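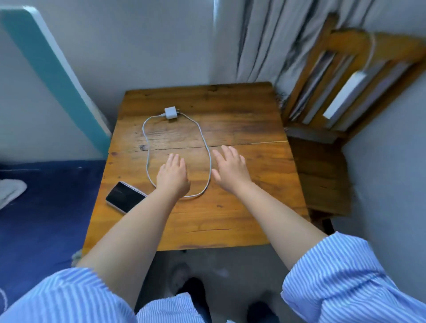 Duangjai Petchrat has been designing houses and small public buildings for long enough to distrust most of what gets said about them, including by other architects. When I ask about Madusow, the 700-unit redevelopment planned for the old rail yards, she wants to talk about the brochure first.

"It says 'village' on nearly every page," she says. "A village has a place to buy bread. I looked at the ground floor plan and I found a parking entrance, a lobby and a gym."

The developer, Hernel, says shops will come in phase 2. Petchrat has heard that before. Her first job out of school, in 2000, was with the firm that drew up Yoon, a courtyard scheme across the river where the corner store was also meant to come later. It is still a bike room. She doesn't exempt herself from blame. "I drew that corner. I put little awnings on it. People bought apartments because of those awnings."
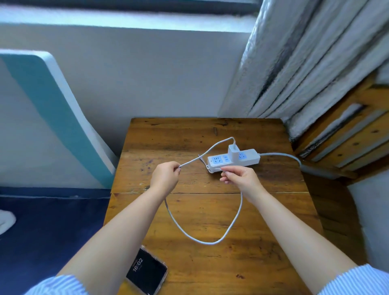

Her own office, Jurik, takes on smaller work now, much of it repairs and additions. She is wary of the idea that this makes it more virtuous. A retrofit can be as dull as anything new, she says, and the fees are worse. What she likes is that the neighbours are already there and will tell you, loudly, where the snow piles up and which door the kids use.

I put it to her that the city needs homes quickly and that Madusow would at least provide them. She agrees, up to a point.

"Build them. I'm not against the height, I'm not against the number. But show me the stairs. Show me where somebody sits down halfway home with groceries — that isn't expensive, it's a ledge."

I'm less sure than she is that ledges would have saved Yoon, and I tell her so. She shrugs. The rents there went up with the new bridge, and no drawing was going to stop that. Still, she went back in May and stood in the courtyard at six in the evening, when it ought to be at its busiest, and saw one man walking a dog along the edge.

The public meeting on Madusow is on Wednesday. Petchrat plans to go, though she doesn't expect the ground floor to change. "They'll have a model," she says. "It'll have trees on it. I'm going to ask who waters them."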